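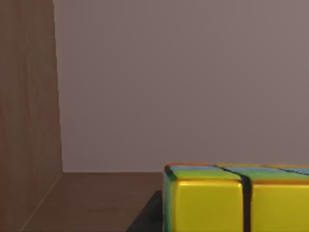
Progress report to the Zodum Fund, Reslow Reading Room
Aug 5, 2022

Hi Stamatia,

You asked for something short and readable this time, so I'm skipping the template and just telling you where we are. Most of it is good news, one part is a headache, and the money is at the bottom if you want to jump there first (I would!).

The lending shelves

We opened the new lending shelves in the spring and they have gone better than I dared put in the application. We have 600 titles out on the floor now, all cataloged, all with the new spine labels. The large print section is the surprise. I argued against giving it a whole bay, Milan argued for it, and Milan was right, so that's in writing now and he can stop bringing it up. Thrillers go out fastest. The gardening books go out and then stay out, which I take as a compliment to the gardening books.

We dropped fines, as agreed with you last year. Returns are a little slower but people do come back, and a few who had been hiding from us over one old paperback have come in and signed up again. I had a very nice chat with a man who had been avoiding our street.

The reading evenings

We promised you a regular evening for adults who are getting back into reading, and we now have 18 people signed up. Julián Arrieta runs it. He started with short stories, then switched to newspaper columns when the group told him, pretty bluntly, that they wanted things they could argue about at dinner. The columns work much better. They read one out loud, take a break for coffee, then read it again, and the second time through is a whole different room.

Two things I'd change. The start time is too early for anyone who works in a kitchen or a shop, so we're moving it back an hour in September. And we need more copies of everything. Sharing one sheet between three people is fine for the first ten minutes and then somebody's glasses get in the way.

The part that's late

The audiobook corner. I'm sorry, I know you were looking forward to this one. Haberkorn, who are supplying the players, have pushed delivery back twice. I've spoken to them and they've been polite and not very specific. Ramiro Echevarría has found us 5 secondhand players that he says he can get going, so my plan is to open small with those and add the new ones when they turn up. The discs themselves are here, in boxes, under my desk, where I kick them daily.

The catalog software is also slower than we'd like. Nirkunis sent an update that fixed the search but made the printing of labels very odd (everything came out one letter to the left for a while). Marcelino Carrasco has a workaround and has taped the steps up next to the printer. 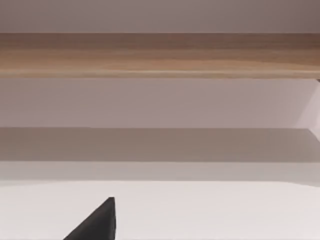 Money

Of this year's grant we have 3,000 dollars left. Most of that is set aside for the audiobook corner and I'd rather keep it there than move it. I would like your okay to spend a small part on extra copies for the reading evenings. Books and printing are a bit over budget, furniture is under, and the two come close to canceling out. The full sheet is attached with the receipts.

What I need from you

A yes or no on the extra copies, please, and a new date for the audiobook milestone. End of September would suit us if it suits you. Come by on a reading evening if you can, they're used to visitors and they will hand you a column to read.

All the best from everyone at Reslow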